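Want to try the grippers? We need hands for our open day

I run the open day at Novero, which is a grand title for the person who orders the sandwiches and writes ads like this one. We're a small robotics shop, we teach machines to do household chores, and once a year we let the public in to see how that goes. This year we'd like some of the public to do part of the demonstrating. That's where you come in!

We're looking for 10 people to spend the day with us as demonstrators. You'd work in pairs, 2 to a station, using hand-held grippers to do the kind of thing you do at home without thinking about it: putting dishes away, folding a towel, tidying up around a sink. The grippers record how they move, and our robots learn from those recordings. Visitors will be wandering through the whole time, asking you things, and probably asking for a turn. (Let them have one. That's half the fun.)

You don't need to know a thing about robots. I didn't when I started, and I came here from running a garden center. What I'd love is people who don't mind being watched while they're a bit clumsy, because the first half hour with these things is humbling. You go to pick up a spoon and your brain insists you still have fingers. After that it gets weirdly absorbing, and most people I've trained had to be told to take their lunch break. 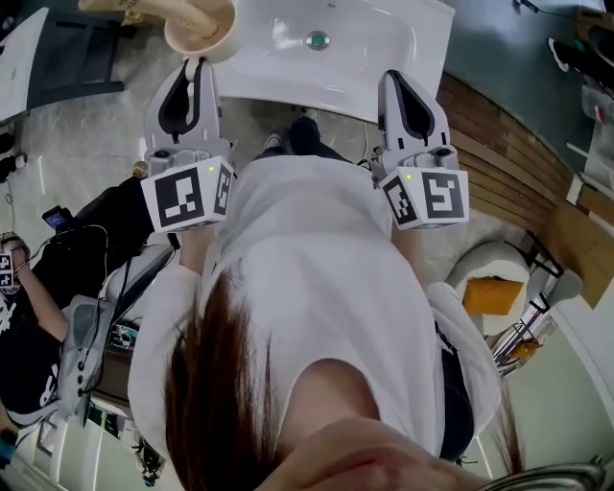 The stations are set up like rooms in a house, and you'll swap at midday so everyone gets a change. The kitchen one is called Bulomitz and the laundry one is called Ruawai, for reasons lost to an old whiteboard. If you have a favorite, say so when you write and I'll do my best. The robot itself is called Felska and it'll be running its own demo in the front hall twice during the day. You're welcome to sneak out and watch one of those. Last time it put a mug on a shelf and got a round of applause, and I'll admit I clapped too.

Now the practical stuff. The open day is June 4, 2025. Demonstrators come in early for a practice session before the doors open, and we finish in the late afternoon. We expect nearly 300 visitors, so it does get loud, especially when the school groups arrive. The pay is the same for everybody and I'll send you the amount and the paperwork before you commit to anything. Lunch is on us, and so is more coffee than is wise.

You should be 18 or over and okay with being on your feet for a good part of the day, although we can set up a seated station if you need one, just tell me. Please wear something comfortable that you can move your arms in. Leave the bracelets and big rings at home, they get in the way of the handles. Left-handed people, please apply! We never get enough of you.

To apply, send me a few lines through the contact form on our site with "open day" in the subject. Tell me who you are, whether you can make the practice session, and which household chore you're secretly good at. No résumé needed. I read everything myself and I'll answer you either way, though it may take me a few days. If this date doesn't suit you, we're planning a smaller evening in November and I'm happy to put you on the list for that one.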